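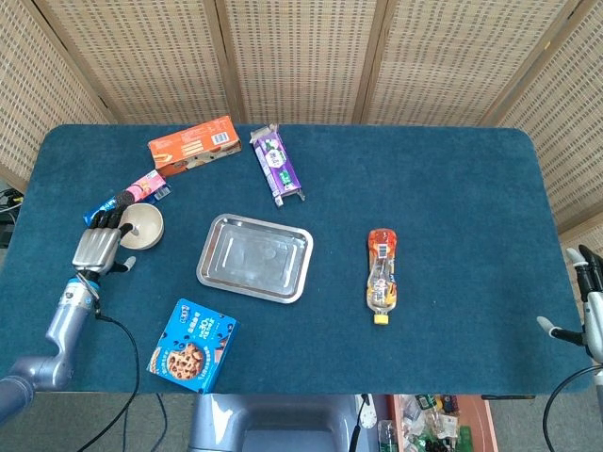
Snack table for the break room, tray or no tray?

Trulside
Posted May 2, 2025
We have a felt-topped table in the corner of our break room with a folding rattan screen behind it. People bring in cookies, boxed snacks and bottled drinks and leave them wherever. I put a stainless steel tray in the middle so there would be one place for everything. Most of it still ends up around the tray. Does a tray help, or should I get a basket with sides?

Zornham
Basket. A flat tray only works for things that are already out of their packaging. Boxes don't fit on it and people can tell that from across the room.

evelien_s
I disagree with the basket. We had one at my last job and the stuff at the bottom went stale. I threw out crackers in September that had been in there since spring. With a tray you can see what you have.

Zornham
That's a problem with who checks it, same as a tray.

evelien_s
Sure, but it's easier to check something when you don't have to dig.

Salevness
Open boxes are the bigger issue. Once the lid is torn it won't close again and the snacks go soft in two days. Pour them into a bowl or a jar with a lid and throw the box out. Keep the sealed boxes in a cupboard and bring out one at a time.

Trulside
We have a small ceramic bowl but it holds very little. One handful and it's empty.

Salevness
Then get a bigger bowl. Or use the tray for this. Individually wrapped things go straight on the tray, loose things in a jar.

Van Acker
Can I ask about the felt? I would not put food on felt at all. Crumbs get into it and anything sweet leaves a ring. Tea drinks are the worst.

Trulside
It's glued down and it was there when we moved in. I run a hand vacuum over it at the end of the day. No rings so far.

Van Acker
You will get one. Stand the bottles upright on the tray, at least. A bottle on its side rolls, and if the cap isn't tight you have a stain. A clear vinyl cover cut to size would fix it. Ask the shop to round the corners if your table has round ones, otherwise they stick out and catch on sleeves.

Zornham
Vinyl on felt slides around. I'd use a plain cotton tablecloth and wash it.

Van Acker
Cotton soaks through. Mine has stayed put for years with double-sided tape under the edges.

Trulside
Okay. I'm keeping the tray for now, bottles and wrapped snacks only. I'll get a jar with a lid for the open stuff and price a cover. The sealed boxes can go in the cupboard over the sink.

evelien_s
Write the date on the jar when you fill it. Masking tape is fine.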